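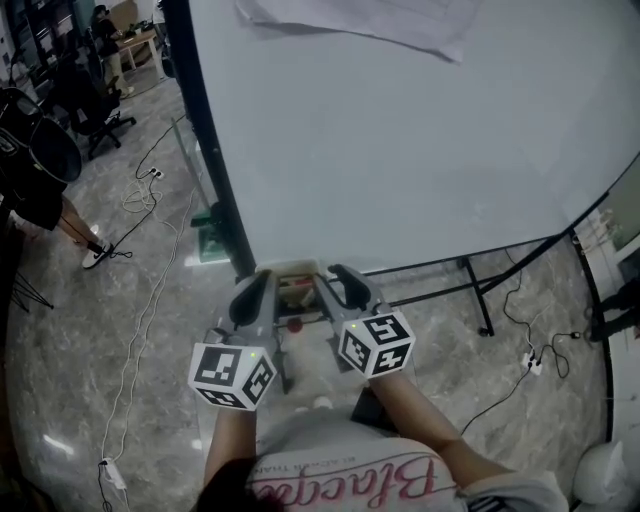
*Both units held out in front, green light on each*

**Ticket 17 - Label printer drops off the network**
Opened by: Brittany Wong
Date: August 15, 2020

Printer at the Narkolton front desk goes offline after 2 jobs. Power cycling brings it back until the next batch. Same fault in December, closed then as a bad cable.

- Swapped the cable, no change
- Address was also assigned to the Bellus scanner - conflict confirmed
- Reserved a new address, restarted the print queue

Annick Hawthorne ran a full batch after lunch with no drops. Leaving open until the Krawczyk order prints.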